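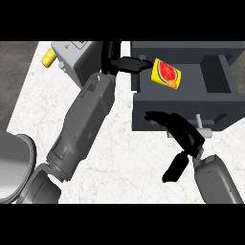
Gakano Workshop Opens Two-Arm Kitchen Project to Members

VALPORT, July 8, 2018 — The Gakano shared workshop has opened its two-arm kitchen project to all members, following a winter and spring in which the work was limited to a small build group. Members who have completed the basic electrical safety course may now sign up for bench sessions and for time on the simulator.

The project aims to produce a pair of mid-size robot arms that can handle ordinary grocery items at a counter. The arms are to be built, wired and programmed in the workshop, using parts that members can make on site or order from a general supplier. The workshop has set no commercial goal for the project. Drawings and control software will be available to members at no charge.

Work at present is divided between the bench and the simulator. On the bench, the group is assembling the first physical arm, which has its base, shoulder and elbow in place. The wrist is waiting on a second set of bearings, the first having been returned because of a wrong bore size. In the simulator, both arms are complete and are being run at a virtual marble counter with a dark bin, a boxy white appliance and a few small items. One of these is a yellow juice box with a watermelon slice printed on the front, used in the exercises on reaching and placing near the rim of the bin.

The simulated arms carry black two-finger grippers. The physical arms will use the same general layout, although the finger pads have not been settled. Samples in silicone and in cork-backed rubber are under test on the small bench near the tool crib, and members are asked not to remove them.

The build group chose to begin with cartons and small boxes for practical reasons. A carton has flat sides and a known weight, and it can be replaced cheaply when it is crushed. Bottles and soft packages will follow. Glass will not be used on the physical bench during the current phase.

A set of 200 practice runs has been scheduled for the simulator over the summer. Each run will be logged with the starting position of the item, the arm used and the result. Runs that end in a collision with the counter or the bin are to be kept in the log and marked as such. The group has asked that operators complete the log entry before starting another run — several early sessions had to be discarded for lack of notes.

The workshop has also revised the rules for the bench area. They take effect immediately.

Powered work on the physical arm requires two members to be present, one of whom must stay within reach of the stop switch.

No more than 4 people may be inside the marked floor area while the arm is energized.

Loose sleeves, lanyards and unsecured long hair are not permitted inside the marked area.

The arm must be lowered to its rest position and switched off at the wall before the bench is left.

Changes to the control software must be tested in the simulator before they are loaded on the bench computer. The version number is to be written on the whiteboard.

Material for the bench itself was supplied by Prorenov, which provided a counter section and two base cabinets left over from a kitchen renovation. The section has been cut to length and leveled, and the edge has been sealed. Hämmerli, the machine shop on the same street, turned the aluminum joint rings to the group's drawings and has agreed to make the remaining set once the wrist dimensions are final. The workshop thanks both firms.

Membership in the project group now stands at 37. Places on the bench are limited, and sessions will be assigned in the order in which requests are received. Simulator time is less restricted and may be booked in blocks of up to two hours. Members may use their own computers for simulator work, provided that the graphics card meets the minimum listed on the sign-up sheet. A shared machine is available in the electronics room for those who need one.

A separate request has been made for help with cable routing. The present arrangement runs the motor leads along the outside of the forearm, where they have rubbed against the elbow cover. The group would welcome members with experience in harness work or in the repair of office equipment, as the problem is similar to that of a moving print carriage. Proposals may be left in the project tray with a sketch attached.

The first powered test of a complete physical arm is planned for September, subject to delivery of the bearings. It will be carried out without an item in the gripper. A second test, with an empty carton, will be scheduled after the results of the first have been reviewed. Assembly of the second arm will begin when both tests have been completed.

An open evening will be arranged for members' families and neighbors later in the year. The simulator will be available to visitors on that occasion. The physical arm will be on display but will remain unpowered.

Sign-up sheets are posted beside the electronics room door. Members who have not yet taken the electrical safety course may add their names to the course list at the front desk. The course lasts one evening and is free to current members.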